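Senitz lab puts its table robot on a fixed service routine

The Rollanow workshop in Senitz has changed how it looks after the small robot arm it uses for kitchen handling work, after a run of dropped parts in February was traced to loose gripper fingers.

The arm picks up light items from a tabletop and sets them down on plates. In February it began missing its grip on thin pieces, and the misses came more often toward the end of the day. The team first suspected the wrist camera and spent two days recalibrating it. The numbers came out the same each time.

A-yeong Jeon, the technician in charge of the cell, found the fault when she took the fingers off to clean them. The screws on one bracket had backed out slightly, and the finger tip had turned far enough to touch down early.

"It was hard to see with the fingers open," Jeon said. "You had to close them on a strip of paper and pull. One side held and the other let it slide."

Under the new routine, the bracket screws are checked with a torque driver every 90 hours of running time. The fingers come off, the threads are wiped clean, and a drop of medium-strength threadlocker goes on before the screws are put back. Tips are replaced in pairs, even when only one shows wear. The paper test is done before the arm goes back to work.

The camera lens is wiped at the same time, and the open position of the fingers is compared with a saved reference view. If either tip has shifted in that view, the operator stops and resets the bracket before running anything else.

A full service takes one person 3 hours, most of it spent on calibration. The shop keeps two sets of fingers so that one can be cleaned while the other is in use.

Ah-rin Yang, who runs the workshop, said the arm had made 178 pick-and-place cycles on bread slices since the first service without a drop. She plans to use the same checklist on a second arm at the Festholm site, where the table is lower and the cable run is longer – a setup that has already worn through one connector.

The checklist is kept on a card at the cell, and each service is signed off in the logbook next to it. Jeon is now working on a shorter version for the start of each shift.

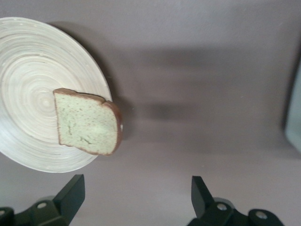

The wrist camera's view at the Senitz cell, with the gripper fingers open near a plate and bread slice.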